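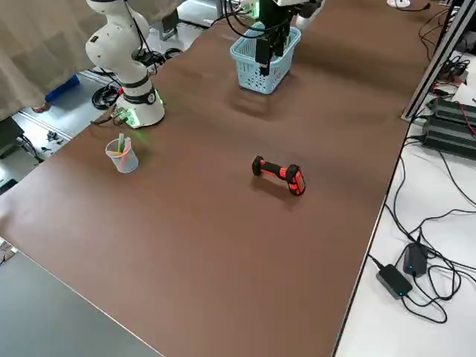 The brown table at the Skasusora Institute, July. The blue basket is at the second arm.

The report was due before the Review Board at four in the afternoon, and at a quarter past one Hsin-yi Tam had still not agreed to sign it.

She was the second reader. Under the rules of the Institute a result could not go forward without a second reader, and the second reader could not be a person who had worked at the table. Hsin-yi Tam had not set foot in the laboratory for two years. She read at a desk on the upper floor, with the door open, and she had read this report four times.

The method was set out on its opening page. An arm was given a task in plain words: put the named object in the basket. The words came from one list and the positions of the objects from another, and neither the arm nor the operator saw the lists beforehand. The operator did not touch the controls. When the arm stopped, the operator wrote down whether the task had been met. The Institute called this the Mok procedure, after the street where the first laboratory had stood.

There had been 2455 trials. The arm had met the task in all but 460 of them. It was a better figure than Skimell had published in the spring, and the director, Hanne Bjarnason, had already used it in a letter to the donors.

"The figure is correct," said Pao-chu Yang, who had been sent upstairs to obtain the signature. "I have checked it against the logs."

"I do not dispute the figure," said Hsin-yi Tam. "I would like to ask about trial 1069."

He did not need to look it up. He sat down in the other chair.

The record of trial 1069 ran to three lines. The task had been to place the hand tool in the basket. The arm had moved to the basket with its gripper open, lowered the fingers just inside the rim, and remained there until the time limit. The tool had not been moved. The operator, Jamie Mottram, had entered the trial as met. A day later a second hand had changed the entry to not met, and had initialed the change.

"The correction is proper," said Pao-chu Yang. "The object was not in the basket. Jamie made an error and I amended it."

"Did you ask Jamie about it?"

"The procedure does not require that I ask."

"No," she said. "I wrote that part of the procedure. I am asking whether you did."

He had not. She picked up the telephone and requested that the operator come upstairs.

Jamie Mottram arrived out of breath and remained standing. The operator was 22 and had been with the Institute since the winter, and had never before been called to the upper floor.

"I should not have written it," Jamie said. "I know it was wrong. It was the end of the session. The trial before, it had dropped the tool from high up and the thing hit the table quite hard. Then it got the same task again, and it went to the basket first and just held there over it. I thought it was working out how far down the basket was. I thought, well, that is part of the task. So I wrote met."

"You could not know that," said Pao-chu Yang.

"No."

"It may have been a fault in the planner. We had several that week."

"I know. I said it was wrong."

Hsin-yi Tam turned to the table of failures at the back of the report. The failures were sorted by kind: missed grasp, dropped object, wrong object, no motion. Trial 1069 had been filed under no motion.

"It moved," she said.

Pao-chu Yang read the line. He read the definitions above it, and then the line again.

"There is no category for it," he said at last.

"How many others are there under this heading?"

"I would have to go through the recordings."

"Then the Board should be told that you are going through them."

"Hanne will say that it does not alter the result."

"She will be right. It does not alter the result by one trial." She uncapped her pen and wrote a sentence in the margin beside the definitions, in the small upright hand that the typists disliked. Then she signed the last page and entered the time, which was ten minutes to two.

Pao-chu Yang took the report and stood reading her note on his way to the door. Jamie Mottram waited to be dismissed.

"Which way was it facing?" said Hsin-yi Tam. "The tool, when the arm went to the basket."

"On its side," said Jamie. "The same as it is now – I have not put it away yet."

She looked at her watch, and then she took her coat from the back of the chair, for it was cold on the lower floor, and asked the operator to show her.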